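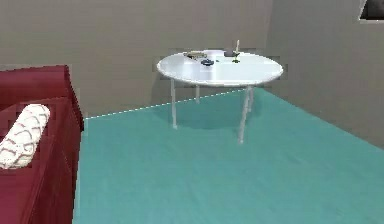
첨부 1. 거실 씬, 원탁 관측 화면 (티켓 등록 시 첨부)

티켓 859 / 컴포넌트: 인식(perception) / 등록: Yesenia Ochoa / 2018-07-25
제목: 원탁 위 흰색 원통형 물체 검출 누락

증상
Prundside 거실 씬에서 Koubek 검출 노드를 돌리면 탁자 위 흰색 원통형 물체가 객체 목록에 올라오지 않음. 남색 그릇, 짙은 회색 상자, 양초는 정상 등록. 플래너가 해당 위치를 빈 공간으로 보고 배치 후보에 넣기 때문에 충돌 검사에서 뒤늦게 실패함.

재현 방법
1. 씬 로드 후 시드 905 고정
2. 검출 노드 실행, 디버그 출력 켬
3. 객체 목록 토픽 확인
10회 실행, 10회 모두 누락.

확인한 내용
- 시뮬레이터 쪽 정답 포즈에는 물체가 있음. 스폰 문제는 아님.
- 컬러 영상에서 상판과 물체가 둘 다 흰색이라 윤곽이 거의 구분되지 않음. 첨부 1에서 그릇 뒤쪽을 확대해야 겨우 보임.
- 깊이 영상만으로 클러스터링하면 잡힘. 컬러 마스크와 합치는 단계에서 탈락.
- 소파 위 쿠션은 탁자 영역 밖이라 결과에 영향 없음.
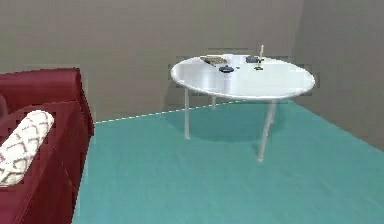 첨부 2. 같은 씬의 다른 화면, 압축 블록이 보임

추가 메모 (Ochoa)
첨부 2는 양초 주변과 상판 가장자리에 블록 노이즈가 있음. 왼쪽의 납작한 물체는 책인지 쟁반인지 화면만으로는 판단이 안 되고, 분류기도 두 라벨 사이에서 오락가락함. 벽면의 밝고 어두운 블록이 양초 윗부분과 붙어 있어 마스크 경계도 지저분함. 평가용 화면은 무손실로 다시 저장해야 함. 라벨 흔들림은 이 티켓에서 다루지 않고 별도로 등록하겠음.

원인
Rirach 융합 모듈이 컬러 마스크와 겹치지 않는 깊이 클러스터를 노이즈로 버림. 상판과 색이 비슷한 물체는 컬러 마스크가 생기지 않아 그대로 제거됨.

조치
- 상판 평면 위로 솟은 클러스터는 컬러 마스크가 없어도 '미분류' 객체로 유지
- 플래너에서 미분류 객체를 장애물로 처리
- 변경분은 Brunetano 브랜치에 반영

검증
같은 시드로 다시 10회 실행. 10회 모두 객체 목록에 등록됨. 배치 후보에서도 해당 위치가 빠짐. 다만 2회에서 양초와 받침이 따로 등록됨. 클러스터 병합 거리 조정이 필요함.

상태: 수정 완료, 병합 거리 건 확인 후 종료 예정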